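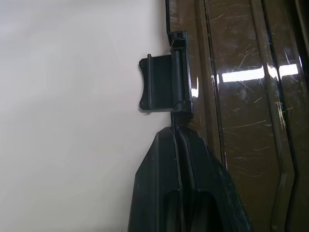
Cirkwood Plastic Polish

I started carrying this one because I got tired of telling people to throw things out. If you own anything made of shiny tinted plastic — a turntable lid, an old radio front, a bread box from your grandmother's kitchen — you know how fast it picks up those fine white hairlines. Dust a lid twice with a dry paper towel and there they are. Dark colors are the worst for it, and brown smoky plastic is the worst of the dark colors!

Cirkwood is a cream, a bit thicker than hand lotion, and it smells faintly of oranges. Put a dab the size of a pea on a soft cotton cloth, rub in small circles with hardly any pressure, let it haze over, then buff with a clean side of the cloth. Do a patch near a corner first. I usually go over a piece twice and stop there, although I did a Menico record player lid in June that got four rounds and most of an evening (I had the ball game on, so no complaints).

Now for what it won't do. If your fingernail catches in a scratch, that scratch is staying, or you'll need to wet sand it first. Start with 2000 grit paper and plenty of water, keep it flat, and come back to the polish after. Cracks are cracks. And please keep it off printed lettering, because it will take the lettering right along with the scratches. Ask me how I know about the volume markings on a Plornus clock radio.

Ridges and molded grooves take more patience than flat areas. Wrap the cloth over the end of a popsicle stick and work along the groove, then wipe out the leftover cream before it dries white in there. A soft toothbrush gets the rest.

Lieven Van Wijk, who buys more of this than anybody, does all his slide projector covers with it and swears by an old flannel shirt. I like the Msimang cloths myself. They're sold separately, they wash fine, and they don't shed.

Size: 8 oz squeeze bottle with flip cap
Use on: acrylic, polycarbonate, polystyrene
Don't use on: coated eyeglasses, touch screens, anything painted
Storage: keep above 40 degrees, and shake it if it has been sitting

The refill jug is 32 oz and comes without a pump. It's back in stock as of July 2018 — same cream, new cap, and the new cap leaks less.

Contact us | Copyright Cirkwood Supply | Back to top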